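Software engineer, perception and tooling (one post, full time)

Luvow writes software for teams that teach robots everyday handling jobs: picking up a bottle, putting a box on a shelf, clearing a table. We are 14 people and we are looking for one more to work on the code between the recording and the training run.

## The work

Our main project is called Kisis. It takes video and motion data from hand-held grippers, works out where the gripper was at each moment, and turns the result into trajectories that a planner can use. At present the tracking is good in tidy rooms with plenty of texture and less good elsewhere. Much of your first year would go on that.

You would be expected to:

- look after the camera calibration code, including the wide-angle lens model
- improve the tracker and find out why it loses its place on particular recordings
- write the checks that decide whether a recording is kept, repaired or thrown out
- keep the replay viewer working, as everyone here uses it daily
- review other people's changes and have yours reviewed

The code is mostly Python, with the tracker and the time-critical parts in C++. Everything runs on Linux. The replay viewer is older than the rest and parts of it need rewriting.

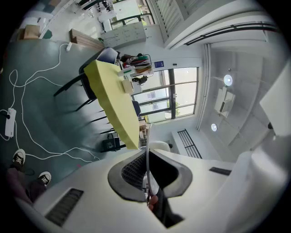
Zondungate, our recording toolkit, is the second thing you would work on. It handles the clocks, the file format and the first quality check after each take. Recordings are made in ordinary rooms with the furniture left in, so the software has to cope with whatever is there. A big window in daylight and a strongly tilted view are both normal input. So are a pale tablecloth, a bottle lying on its side and white cables looped over the floor. The current check rejects too many takes like this, and we would like it to tell a difficult recording from a useless one. We have a test set of 1000 takes with hand-made labels to measure against.

## What we ask for

You should have written software that other people depended on, and have fixed it when it broke. You should be comfortable with camera geometry, or with state estimation, and willing to learn the other. We do not ask for a particular degree.

Useful, but not required:

- experience with visual-inertial tracking
- experience with motion planning or robot arm control
- having maintained a build system for a mixed Python and C++ project

## Terms

The post is permanent, with a trial period of 17 weeks. Four days a week is possible if you prefer it. You would be in the office at least two days a week, and would help with recording now and then so that you know how the data is made. We would like someone to start in April, but can wait for the right person.

## How to apply

Send a CV and a short note on a bug that took you a long time to find. A link to code is welcome. Applications go to Anas Gaber, who leads the perception group, through the form on our jobs page. Please put "Kisis engineer" in the subject box.

There are two interviews. The first is a half-hour call. The second is at the office and includes an hour spent reading a piece of our tracker code with two of the team. We pay travel costs for the second. You will hear from us either way within 12 working days of applying.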